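Carnegie Street swap shelf to reopen with longer hours and a new corner for toys

13 March 2021 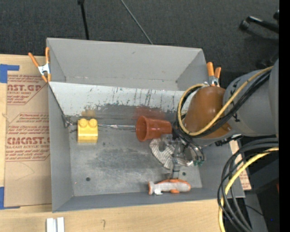 What is changing

Good news for anyone whose cupboards have been getting fuller and fuller over the winter! The swap shelf at the old Carnegie reading room in Clelline is opening its doors again, and it will be open for longer each week than it ever was before the long closure.

Regular visitors will remember how the shelf works, but for those who have moved to the town since it shut, it is a very simple thing. You bring in something you no longer need, so long as it is clean and in one piece, and you take home something you would like. There is no money involved and no need to bring an item in order to take one. Before it closed, the shelf passed on 706 items in its last full year, of which 692 found a new home within a month of being handed in (the rest were mostly single saucers and, for some reason, a great many egg timers).

The biggest change is the toy corner, which parents have been asking after for as long as the shelf has existed. It will take building blocks, jigsaws with all their pieces, picture books, dolls, toy cars and play kitchen bits and bobs. Soft toys can't be accepted for the time being, and nor can anything that plugs into the wall, but small battery toys are welcome if the battery cover still screws shut.

The kitchen shelves are staying where they always were, along the wall nearest the door, and they have had a much needed coat of paint. Mugs, bowls, baking tins and storage jars go quickest, so if you have spares at the back of a cupboard they will certainly be put to good use. Knives should be handed over the counter, please, and never left in the trays.

Getting in and dropping off

Doors will be open until 9 in the evening twice a week, which should be a real help to those who work in Mindeder and get back on the late bus. Only 2 households will be let in at one time for now, so there may be a short wait outside on busy evenings, and it would be sensible to bring a coat. Face coverings are needed indoors unless you are exempt.

Anything handed in will be put to one side for a few days before it goes out, so don't be worried if you come back the next morning and can't see your old teapot on display. Larger things such as chairs and prams are best mentioned beforehand by leaving a note through the letterbox, as there simply isn't the floor space to take them all at once.

The Rama bakery next door has kindly offered to keep a box behind its counter for small donations at times when the reading room is shut. It is a lovely offer, and one that will save a good many people a second walk up the hill, though the bakery does ask that bags are kept to a size that can be lifted with one hand.

If all goes well, a plant and seedling swap will follow in the yard in June, with pots and spare seed trays gratefully received from now on. Opening times are posted on the reading room door and in the bakery window.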